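4.2 Equipment budget

We planned for 144 hours of recording and priced each hand-held gripper with its spare fingers and marker blocks. Woltbridge quoted 3,000 dollars per unit, Dider slightly less but without spares. We set aside 200 dollars per unit for household test objects, such as the red vacuum cleaner in Figure 2. 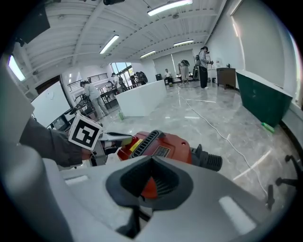 Figure 2. Hand-held gripper with a handheld vacuum cleaner.

Blomqvist objected that spares should be budgeted per operator, as wear follows hours of use.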